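Part 2: Clearing and Sorting a Shared Table

Okay, so you've got your Harnuta desk kit unpacked and you've read Part 1 (or skimmed it, which is what I did with the first draft and I wrote the thing). This part covers the table itself: getting everything onto it, deciding what stays out, and putting the rest back in the kit. Set aside 17 minutes the first time. After a week or so you'll be done before your coffee cools.

Before you start

You'll want a table you can reach across without standing up. Mine is round and I love it, but round tables have no corners to push things into, so the steps below assume you're working on one. If yours is square, skip step 3 and go straight on.

Have your small things to hand. For me that's a ruler, a calculator, a zippered pouch, a cloth, and whatever is still in its plastic bag from the last order. Yours will be different and that's fine!

Steps

1. Sit down first. I know it's tempting to do this standing, but you'll judge distances better from the chair you're going to work in.

2. Put everything out on the tabletop. Don't line anything up yet, and don't stack. You want to see each item by itself.

3. Imagine the table as a clock with your chair at six. Things you use every hour go between five and seven. Things you use once a day go out past nine and three. Everything else goes to the far side.

4. Place the calculator nearest you, with its display at the far end and the keys toward your chair. If you have the Setau tray, leave it off for now — it comes back in Part 3.

5. Lay the ruler on the far side. Straight or slanted, doesn't matter, so long as neither end hangs over the rim.

Caution: a ruler poking past the edge of a round table WILL get caught by a sleeve. Mine went flying twice in November and chipped a mug.

6. Zip the pouch closed before you set it down. Keep it on the side of your non-writing hand.

7. Shake out the cloth, wipe the table one section at a time, moving things as you go, then drop it wherever there's room. It gets folded in step 8 of the checklist at the back.

8. Check any plastic bags. If you're using the contents today, open the bag and throw it out. If you aren't, leave it sealed and move it to the far side with the ruler.

Note: Leopold Marti, who tested this section for us, likes to put bags away before anything else. That works too, but do your wiping afterward.

9. Look over the table from your chair. Anything you had to lean for and expect to use soon should come closer.

If you run out of room

Small tables fill up fast. Take off the far-side items first and put them in the lower Jundgate drawer, with boxed items at the back. Please don't hang bags from the drawer handle. The handle is only meant for pulling, and the screws work loose.

Next: Part 3, Fitting the Tray.

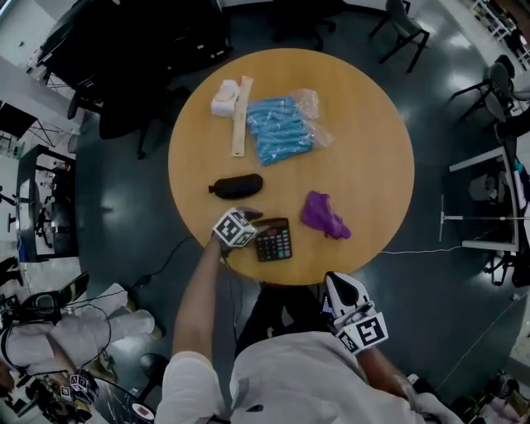
Fig. 2. Round table during sorting, calculator nearest the chair.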